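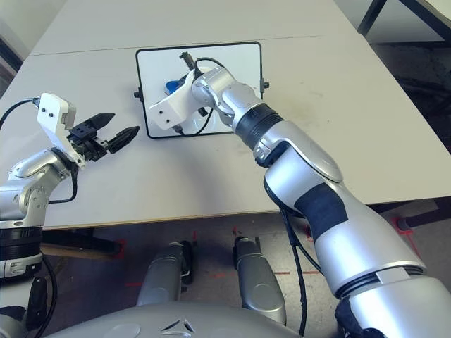

Slide 1. White board with black border, on the table.

Speaker notes: surface wear in shared work furniture, Drummond site

Start with scope. The talk covers white tabletops in shared rooms, how they mark, and when to replace them. Chairs are left out. Figures are from the Drummond site only.

Slide 2. Scuffs and smudges are separate faults. A smudge lifts with a damp cloth. A scuff is either material left on the surface or damage to the surface itself, and the record sheet should say which. Most sheets from August do not. Pause here for questions on the sheet.

Slide 3. Rub test. We ran 2,000 strokes per sample at a fixed load, then cleaned and read the gloss. The Trullau top lost gloss early and then held steady. The Gemen top held until stroke 600 and fell after that - show the curve, do not read out the values.

Slide 4. Joints. Where two tables are pushed together, dirt gathers along the seam and the edges chip first. Clean along the joint, then across. Pull the tables apart every 7 weeks and wipe both edges.

Slide 5. Cost. Replacing the top alone is cheaper if the underframe is sound. Check the fixings before ordering - old Gemen frames take a different screw.

If time is short, skip slide 4 and go straight to cost. Handout is at the back.

Related items
Floor marking paint: drying times
Kiltolero store: spare tops and edging
Cleaning cloths compared, part 2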